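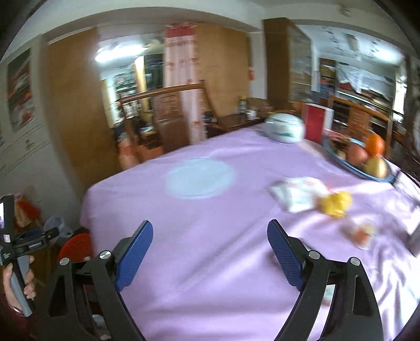 Table with lavender-pink cloth, pale blue plate.

Aug 30, 2019 – Touring weekend package, workshop notes

Route testing for the Selto driving weekend continued. The roadster was taken from the Promby workshop to the hotel at Tomoana by the coast road, with Rhys Tautahi driving and Maja Nowicki keeping the log. Engine temperature remained steady on the long climb. The clutch cable has been adjusted by two turns and should be checked again before the car is released to guests.

Fuel use on the hill section was higher than in the January trial. The carburetor was set up for the lower road at that time, and the present jets will be retained until a second run has been made. Idle speed is now 700 rpm when warm. The passenger door still drops slightly on its hinge; new pins are on order from Lurkow.

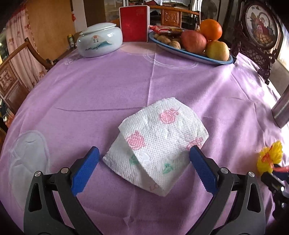 Dinner arrangements were reviewed with the hotel. The tasting menu will have eight courses and will be served to no more than 12 guests at one sitting. Ms. Nowicki has asked that the wine list be printed on plain cream card. For the table settings, cloth napkins are to be used throughout; a paper towel with pink roses and green leaves, folded into a thick square, is pleasant enough for morning coffee but does not suit a formal dinner. The kitchen requires final numbers before the cars leave Promby.

Outstanding: hinge pins, clutch cable check, spare key for the second car. Mr. Tautahi to confirm overnight garage space at Tomoana – the present booking covers one car only.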